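Chapter 4

Clues in Plain Sight: How Crime Writers Hide Things

I started reading detective stories when I was far too young for them, mostly under the covers with a torch, and for years I thought the writers were cheating. How could the detective possibly know it was the doctor? Then one wet May I went back to a book I'd already finished, knowing who did it, and there it all was on page 40. The doctor had put his gloves on before anyone mentioned going out. I'd read that line and sailed straight past it!

This chapter is about that line, and lines like it. In Chapter 3 we looked at how a crime story picks its detective and sets up the first death. Now I want us to think about what goes on in between, when the writer has to tell you everything you need and still keep you guessing.

Let's begin with ordinary objects. Crime fiction is full of them (cups, keys, umbrellas, unposted letters) and most of them mean nothing at all. A kitchen in a novel needs things in it or we won't believe in the kitchen. But once you've furnished the room, you've got somewhere to put your clue, and the reader has no way of telling it from the furniture.

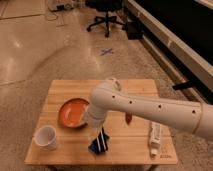

Figure 4.1 An orange bowl on a small wooden table, with a robotic arm reaching over it.

Take The Nambridge Ferry by Drahomíra Rusnák, which we'll be using for most of this chapter. You'll find the opening in the reading pack. Inspector Ostapchuk walks into the ferryman's cottage and we get a long, rather lovely paragraph about his kitchen: the stove, the bread, a calendar still showing last month, a cat asleep on a coat. When I first taught this book I asked the class to shut it and write down whatever they remembered. Nearly everyone had the cat. Hardly anyone had the calendar, and the calendar is the clue.

Why does the cat win? Partly because it's alive, and partly because Rusnák puts it last, where our attention naturally settles. The calendar is tucked in the middle of the sentence, behind the bread. I do love how simple that is — you could copy the trick in your own story this afternoon, and I hope you will.
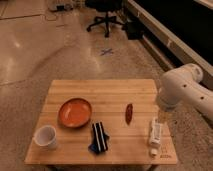 Position is only one way of doing it, though. Another is to give the clue to a character we don't trust or don't much like. Ostapchuk's neighbour, a terrible gossip, tells him the ferry bell rang twice on the night of the murder. She's been wrong about everything else, so we brush her off, and so does he. He pays for it ninety pages later, and so do we.

Andor Bozsik does something sneakier in his short story "Harosex" (yes, it's a made-up medicine, and yes, every class giggles). His narrator tells us the truth from the first sentence but tells it as a joke. I laughed, turned the page and forgot it. We'll come back to Bozsik in Chapter 6 when we get to narrators who can't be relied on, so don't worry if he leaves you a bit dizzy for now.

Before you go on

Read the first two scenes of The Nambridge Ferry, slowly, with a pencil. Mark anything that seems to be there just to fill the room. Then keep your list somewhere safe, as you'll need it for the activity at the end of section 4.2.

4.1 What makes a clue fair?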